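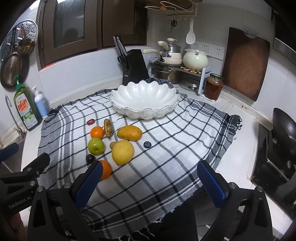

Valtine hand gripper, reviewed by Petro Chornovol
19 Jun 2023

I wanted to love this one, and for 2 weeks I did! The linkage is smooth, the textured blue pads are kind to soft fruit, and sorting oranges and bananas into a bowl is a nice way to collect grasps for the arm. Then the left jaw began sticking half closed (always on the small round things, of course), and one afternoon it pinched my finger hard enough to leave a mark. A pivot screw had worked itself loose. Brorelell mailed me a new one in 4 days, very kindly, but please check yours before every session. 3 stars from me.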